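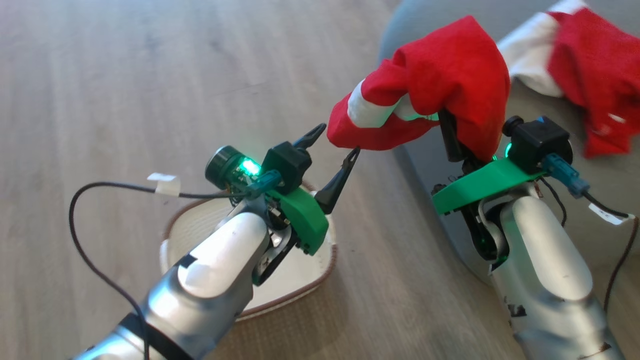
보낸 사람: Garrido 생활관 운영실
받는 사람: 생활관 전체 메일링 리스트
날짜: 2018년 2월 11일
제목: Re: [생활관 공지] 공용 섬유류 정리 기준 및 바구니 사용에 관한 문의

Garrido 생활관 입주자 및 관계자 여러분께

평소 생활관 운영에 협조해 주시는 데 감사드립니다. 공용 섬유류(수건, 행주, 무릎담요, 방석 덮개 및 주인이 확인되지 않은 의류)의 정리 방식에 관하여 Keith Tuhiwai 님께서 본 리스트로 질의를 주셨습니다. 같은 취지의 문의가 개별적으로도 접수되고 있어 전체 회신으로 답변드립니다. 원문은 본 메일 하단에 인용하였습니다.

1. 바구니의 용도

거실과 복도에 비치한 둥근 바구니는 세탁이 끝난 섬유류를 개기 전까지 잠시 담아 두는 용도입니다. 세탁 전 물품은 세탁실 입구의 뚜껑 달린 통에 넣어 주시기 바랍니다. 지난해 8월 안내문에는 두 용기를 모두 "수거함"으로 표기하였고, 이로 인해 혼선이 있었던 것으로 파악하고 있습니다. 앞으로 안내문에서는 전자를 "바구니", 후자를 "세탁통"으로 구분하여 적겠습니다.

엮어 만든 바구니에는 젖은 물품을 담지 않습니다. 안감이 흰색인 바구니는 물이 든 자국이 쉽게 남으며, 운영실에서 안감을 따로 떼어 세탁할 수 없는 제품도 있습니다. 건조가 덜 된 것으로 보이면 건조대에 다시 널어 주십시오.

2. 색상이 섞인 물품의 분류

붉은색과 흰색이 함께 들어간 천은 색이 있는 물품으로 분류합니다. 흰 부분이 더 넓은 경우에도 같습니다. Keith Tuhiwai 님께서 문의하신 붉은 바탕에 흰 단이 달린 물품이 이에 해당하며, 처음 세 번은 단독으로 세탁하여 주시기 바랍니다. 그 이후에는 짙은 색 물품과 함께 세탁하셔도 무방합니다.

세제는 세탁실 선반에 비치된 Grakel 액상 세제를 기준으로 합니다. 표백 성분이 있는 제품을 개인적으로 사용하시는 경우 공용 물품에는 쓰지 말아 주십시오.

3. 바닥에 놓인 물품

거실 바닥은 밝은색 목재로 마감되어 있습니다. 젖은 천을 바닥에 두지 마시고, 마른 천이라도 통행 구간에 떨어져 있으면 발견하신 분께서 가까운 바구니에 넣어 주시기 바랍니다. 누구의 것인지 확인하여 돌려주는 일은 운영실에서 담당합니다.

바구니는 들어서 옮겨 주십시오. 바구니를 끌면서 생긴 긁힘이 창가 쪽에서 확인되어, 보수 업체인 Toltix에 점검을 의뢰한 상태입니다. 점검 일정이 확정되면 별도로 안내드리겠습니다. 점검 당일에는 거실 가구와 바구니를 복도 안쪽으로 옮겨 두게 되며, 입주자께서 따로 준비하실 것은 없습니다.

4. 개는 방법

수건과 행주는 기존과 같이 길게 반으로 접은 뒤 다시 세 겹으로 접습니다. 무릎담요는 네 번 접어 모서리가 안쪽으로 가도록 놓습니다. 의류는 소매와 밑단을 펴서 형태를 확인한 후 접되, 단이 안으로 말려 있으면 먼저 바깥으로 꺼내 주십시오. 방석 덮개는 지퍼를 닫은 상태로 보관합니다.

한 번에 한 점씩 꺼내어 개는 것을 권장합니다. 바구니 내용물을 바닥에 모두 쏟아 놓고 작업하시는 경우가 있는데, 통로가 막히고 작은 물품이 가구 밑으로 들어가는 일이 반복되고 있습니다. 작업대가 필요하신 분은 접이식 탁자를 이용하실 수 있습니다. 탁자는 세탁실 옆 창고에 있으며 사용 후에는 제자리에 두어 주십시오.

5. 주인이 확인되지 않은 의류

확인되지 않은 의류는 운영실에서 10일간 보관합니다. 보관 기간 중에는 물품의 색상과 종류를 게시판에 기재하며, 사진은 게시하지 않습니다. 기간이 지난 의류는 Wivano 나눔 창고로 보냅니다. 지난 회계 기간에 나눔 창고로 보낸 의류는 모두 131점이었습니다. 이 가운데 상당수는 이름표가 없어 돌려드리지 못한 것입니다. 옷 안쪽에 호실을 적어 두시면 반환이 한결 수월합니다.

어린이 의류와 양말은 보관 기간이 같으나, 크기가 작아 별도의 봉투에 넣어 둡니다. 찾으시는 경우 운영실 창구에서 봉투를 요청하여 주십시오.

6. 추가 비치 요청에 대하여

Keith Tuhiwai 님께서 요청하신 바구니 추가 비치는 승인되었습니다. 테두리가 갈색으로 엮인 둥근 제품으로, 기존 제품과 같은 계열에서 선정하였습니다. 크기는 지름이 약 400밀리미터이며 손잡이가 없는 형태입니다. 손잡이가 있는 제품도 검토하였으나 선반 아래 칸에 들어가지 않아 제외하였습니다.

새 바구니는 3층 공용 거실에 우선 배치하고, 사용 상황을 본 뒤 나머지 층의 배치를 정하겠습니다. 다른 층에서 바구니가 필요하신 경우 당분간 창고의 여분을 대여해 드립니다. 대여 시 장부에 호실과 성함을 기재하여 주십시오.

이상의 기준은 본 메일 발송 시점부터 적용합니다. 세탁실 벽면의 안내문은 순차적으로 교체할 예정이며, 교체 전까지 벽면 안내문과 본 메일의 내용이 다른 경우에는 본 메일을 따라 주시기 바랍니다. 추가 문의는 본 리스트로 회신하시거나 운영실 창구로 직접 말씀해 주십시오.

감사합니다.

Garrido 생활관 운영실 드림

> 보낸 사람: Keith Tuhiwai
> 받는 사람: 생활관 전체 메일링 리스트
> 제목: [생활관 공지] 공용 섬유류 정리 기준 및 바구니 사용에 관한 문의
>
> 운영실 담당자님께
>
> 안녕하십니까. 3층에 거주하는 Keith Tuhiwai입니다. 공용 거실의 섬유류 정리와 관련하여 몇 가지 여쭙고자 합니다.
>
> 첫째, 거실의 둥근 바구니가 세탁 전 물품용인지 세탁 후 물품용인지 분명하지 않습니다. 지난주 저희 층에서는 갠 수건 위에 사용한 행주가 올려져 있어 전부 다시 세탁하였습니다. 층마다 다르게 알고 계신 것 같아 공식적인 기준을 요청드립니다.
>
> 둘째, 붉은 바탕에 흰 단이 달린 천 제품을 흰 빨래와 함께 돌려도 되는지 궁금합니다. 저는 따로 빨고 있습니다만, 같은 층 다른 분께서는 찬물이면 괜찮다고 하셨습니다. 이미 분홍빛이 돌게 된 행주가 있어 말씀드립니다.
>
> 셋째, 가능하다면 3층에 바구니를 하나 더 놓아 주시기를 부탁드립니다. 현재는 담요가 들어가면 다른 것을 넣을 자리가 남지 않아 의자 위에 쌓아 두고 있습니다. 모양은 지금 것과 비슷하면 좋겠습니다.
>
> 아울러 주인을 알 수 없는 옷을 며칠 동안 보관하시는지도 알려 주시면 감사하겠습니다. 건조대에 오래 걸려 있는 옷이 있는데 제가 임의로 치워도 될지 판단하기 어렵습니다.
>
> 바쁘신 중에 번거롭게 해 드려 송구합니다. 회신 기다리겠습니다.
>
> Keith Tuhiwai 드림

이 웹사이트는 메일 보관함 이용 편의를 위하여 쿠키를 사용합니다. 계속 이용하시면 쿠키 사용에 동의하는 것으로 간주됩니다. 동의 | 설정 변경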